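How to set up a tabletop arm cell so that others can repeat your work

At Gultstead we share one tabletop setup between several groups, and for a long time every group had its own habits. In January we wrote down a short set of rules, which we call the Sositz rules after the room. You can use them for any small arm working with light objects like bowls and dishes.

Before you start, decide where the bowl stands and where the arm rests between runs. 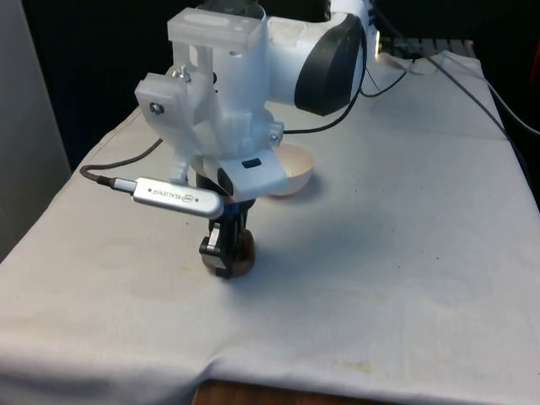
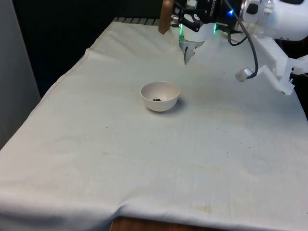 A white bowl on white cloth is harder to find by its edge, so write the color of both in the log.

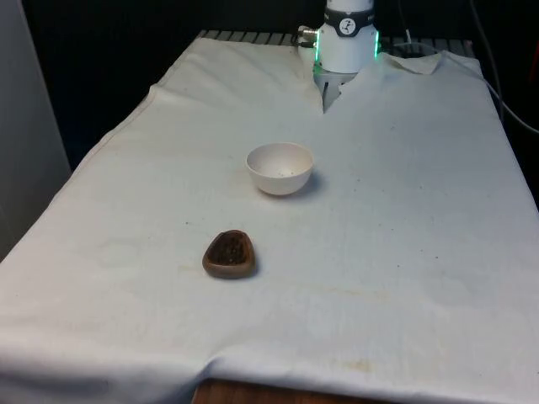
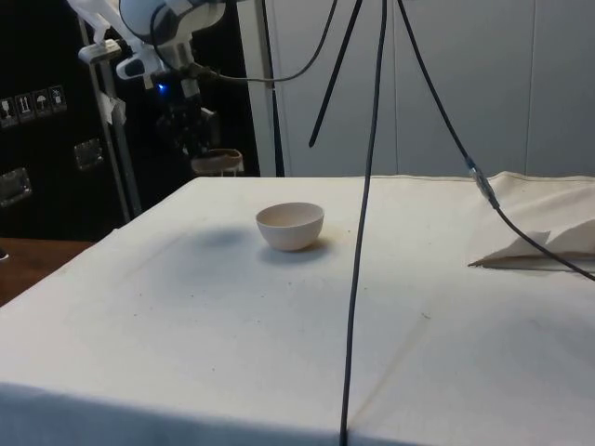 Salazar wrote to us after reading the first version: the rule about cables should come before the rule about speed, because a cable that pulls on the wrist can spoil a slow run as easily as a fast one. We agreed and changed the order.

Step 1. Cables. Move the arm by hand to the far corners of its work area. No cable should become tight or drag an object. Fix it now, not between runs.

Step 2. Speed. Do the first 3 runs at the lowest speed, with one person at the stop button. This person does not type or hold the objects.

Step 3. Cloth. Pull it flat and fix the corners under the table. A fold can lift a dish by a few millimeters, and the fingers will then close too low. Stains may stay, but note them if you replace the cloth in the middle of a series.

Step 4. Log. Give each run a number and never use it again, also when the run failed. Our run 444 was a failure and it is still in the log - we have learned more from it than from many good ones.

Step 5. Stop. After 5 failures in a row, stop the series and go back to Step 1.

The full checklist is kept in the Flukirdale folder, under number 1699. Please write your changes on a copy.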